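Every shop I've been in has a binder for the arm and nothing for the camera on the end of it. I want to complain about that.

Our cell at Priswood is small. One arm, one two-sided gripper, a wrist camera, a table. September we lost most of a shift to it. Picks drifting left, then refusing. Everybody went for the joints first. Re-homed it. Re-homed it again. Somebody ordered a belt. The belt was fine, the belt is still in the drawer, 257 dollars.

It was light. The sun comes round after lunch, and a shiny tabletop throws it right back up into the lens. You would find this in one minute by looking at what the camera looks at. We didn't look untill almost 4 pm.

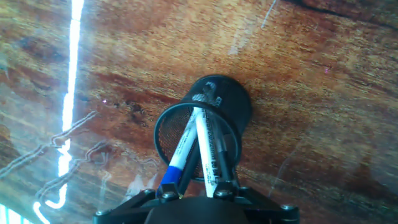 Priswood / Cell Maintenance Group / Shop Notes

Look at the left side of that and tell me a threshold set in the morning is going to hold. White streak top to bottom, wavy junk next to it. Mesh cup, pens and markers, black gripper under them. A person sorts it out without trying. The software gets one number for "bright" and has to live with it.

So my opinion, for what its worth. Camera checks belong on the daily card, ahead of grease, ahead of torque. Wipe the lens. Pull one still, save it, compare with yesterday's. Do it again after lunch if you have windows. Takes less time than the coffee.

Ginette McKinnon, who wrote our card, disagrees. She says bolts first, always, a loose finger plate will hurt somebody and a bad picture only wastes parts. Fair. I've seen a plate walk. But her card has 32 lines on it and people sign all 32 without reading, me included, and not one says lens. Cut it to 12. Put the bolts on top if she wants, I'll give her that. Put the still second.

Other thing. Table surface is part of the machine. We spend on the Reton mount, we fuss over cable routing, then set the whole works over a polished top. Matte mat, done. Or a blind. Tape on the window if you must. I priced a hood and it was silly.

And mark the mount. Paint pen, one line across bracket and wrist, so when it gets bumped you can tell from the doorway. Ours got bumped and we recalibrated to the bump. Twice. That was 30 minutes each time plus the arguing.

Ginette has the new card draft now. If lens isn't on it I'm writing it in by hand.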